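ok laundry thread. moved into the Guzmán building in March and I have Opinions now

1. black clothes are their own load. not "darks." black. navy goes with jeans, jeans go with towels if you're desperate, black stays with black

2. Catalina Lagos (old roommate, hi Cata) washed her work shirts with one new green towel and they came out a color I can't name. she wore them to work anyway, for a month

3. inside out. every shirt. esp anything with printing on it. takes 13 seconds per shirt and you will complain for all of them

4. cold, short cycle, 30 minutes. the Ellow liquid is fine. the Prolmont pods are fine too but dont put two in, I did that, suds for days

5. black load day:

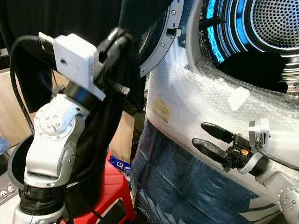
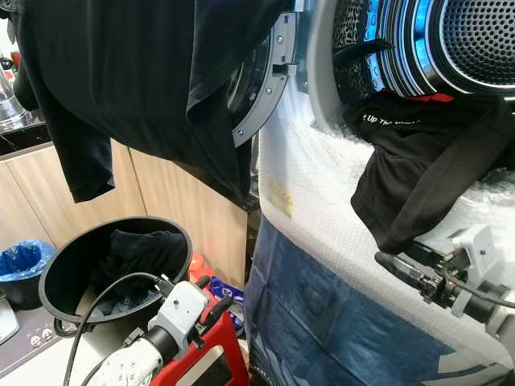
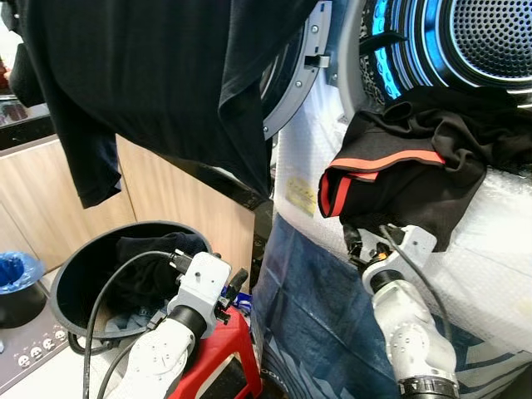

6. so my actual point is hoodies and sweatshirts. they're heavy, they hold water, and whatever is printed on the front goes first. if it's black with white lettering, like the one draped over the lip of the drum in the middle pic, with "t Up The" showing, that lettering is what you're protecting. inside out, zipped if there's a zip, and NOT on high heat. I lost a whole band name off a sweatshirt once. just the drummer left

7. same rule for black stuff with colored trim. bright edges go dull way before the black fades. low heat, take it out a little early, hang it

8. ppl asking about the bucket method. yes. round bucket next to the machine, stuff goes from bucket to drum or drum to bucket, never the floor. my floor has seen things

9. Ulises Quintero says vinegar in the rinse keeps black black. tried it 24 washes in a row - can't tell. smells like a salad for an hour. he swears by it so go argue with him

10. the dryer sheets from Flalilbridge leave a weird film on tshirts. switched to nothing. nothing works great

11. pull the shirts out one at a time and shake them. if you grab the whole knot you're ironing later and I dont own an iron

12. someone asked how many black tees is too many. I stopped at 40 and gave a bag to my cousin, who also only wears black, so they're basically still in the family

13. forgot - check pockets. hoodie pockets especialy. one tissue and you're picking lint off black cotton til you die

ok going to fold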